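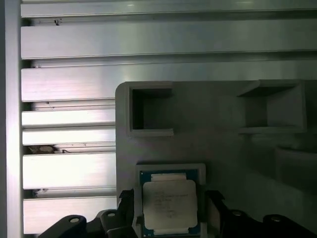
Fig. 1. Aluminum heatsink, close up, with a bit of brownish dust or debris between the fins.

Running Sound for a Student Electronic Night
Kayode Onyeka, November 2024

So my project was the Clonwood night, and I picked it mostly because I wanted an excuse to book Echeverri (no regrets!). The plan back in January was one room and one headliner. By the time we opened the doors we had two rooms, a chill-out corner and 16 names on the poster, most of them people from my program who had never played longer than an hour.

We sold 400 tickets for the main room and I spent the whole first hour at the desk convinced the low end was wrong. It was! The subs were stacked on both sides of the stage and there was a dead spot right in the middle of the floor, exactly where everybody wants to stand. We moved them into one block at the center before Lalturov went on and it got a lot better, though the back bar was still kind of boomy.

Set times were my other headache. I gave the openers 65 minutes each, thinking the extra five would cover changeovers, and of course people just played through them. Komero started late and still did the full set, all slow dubby stuff building up to this huge acid section, and I didn't have the heart to cut it. Next time I'd put a real gap on the schedule and have one person standing there with a watch.

Money: we came out $729 ahead after paying the room, the acts and the rental on the second pair of decks. I had budgeted to break even, so I was pretty happy with that.

I also handed out a short survey at the coat check. Most people liked the longer sets, a few wanted the second room louder, and one person just wrote "more Echeverri," which I agree with. The full stage plan and the survey sheet are in the appendix, along with the input list for both rooms.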